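Deninetti Hall -- slips, trips and falls inspection
Wed 24 June
Areas checked: entry, shoe area, main carpeted room, hallway, rear steps

1. Entry mat lies flat, edges not curling. PASS

2. Walkway at least 900 mm clear. PASS
Comment: Measured at the narrowest point, beside the coat hooks.

3. Footwear kept off the floor. PASS
Comment: Rack in use. Please don't leave gumboots in the doorway when it rains.

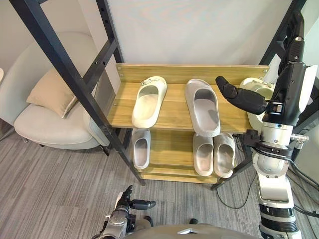

Item 3: slides on the shoe rack.

4. Hallway lights all working. FAIL
Comment: Tube nearest the kitchen flickers. Ritu Kandpal has the spare tubes -- ask her for the key to the cupboard.

5. Leads and cords secured. PASS
Comment: Heater lead now runs behind the bookcase. The old extension lead has been tagged out and binned.
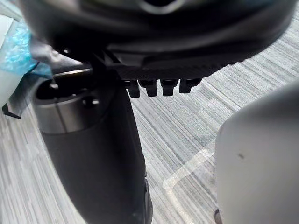 Imogen Marsden
Safety Officer

I did the rest of the list after lunch with Manju Mittal. We started at the back door and worked inwards.

6. Rear steps, nosing strips fixed. FAIL
Comment: Second strip has lifted at the left end. Cone put out. Harsh Rathore to re-glue and screw it down before the June working bee.

7. Handrail firm, 900 mm high. PASS

8. Carpet joins and edges flat. PASS
Comment: Walked every join in socks. The one at the store room door was restretched last winter and is holding.
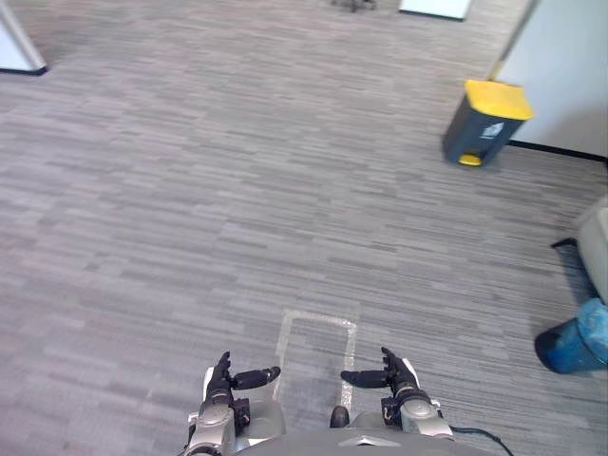

Vacuuming stays weekly, but the strip along the heater wall needs doing twice while the footy crowd is in. Grit builds up there and gets carried onto the hallway vinyl.

9. Spill kit stocked. PASS
Comment: Paper towel low, 60 gloves left.

Re-inspect items 4 and 6 only.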